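Setting Up Your First Subsector Map

1. Pick your sheet. I use the blank Ceritska sheet, the plain one with no trade lanes printed on it. Gareth's old rulebook sheets work too, but the columns run the other way and you'll have to flip your coordinates.

2. Roll for worlds. One die per space, and a 4 or better means there's a world in it. Mark it with a dot and keep moving. Don't name anything yet! I lost a whole evening once to naming a moon.

3. Roll starports for every dot. Write the letter above the dot, small, in pencil. If you get more than 2 top-class ports in a single subsector, reroll the extras (or don't, it's your game, but trade gets silly fast).

4. Name the worlds now. Mine start with Zellus as the capital and Forsberg as the mining dump everybody wants to leave. 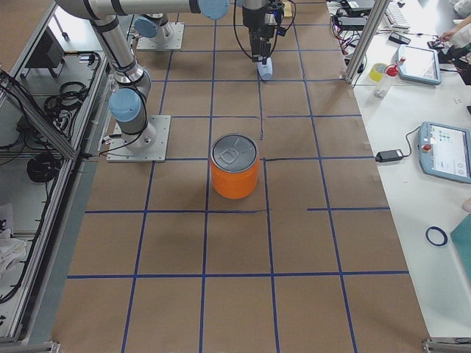

5. Move the map to the table. My group plays big, so I copy the subsector onto brown paper at a size where people can reach across and push their ships around. You don't need fancy hexes for this. Blue tape on kraft paper gives you squares that are close enough, and a single orange can with a silver lid makes a perfectly good Zellus – everyone can find the capital from any chair. Breaks in the lines are fine too; I play a gap as open space where patrols don't check papers.

Note: on squares, count a diagonal as one jump. Gearóid Horgan counts it as two at his table and his players never get anywhere.

6. Set your calendar. I start every campaign on day 185 of the year 1532, for no better reason than that the first one did. Write it in the corner of the map and change it every time a ship jumps.

7. Hand out starting money. I give each crew 1000 credits and one debt. The debt matters more.

Caution: don't put the Drukine raiders on the map before session one. If the players see them they'll plan around them, and you'll spend almost the whole night listening to fuel math.

Note: if you're using the older jump rules, do step 6 before step 3, as port quality changes with the year. The table for that is in the next section, after the bit on fuel.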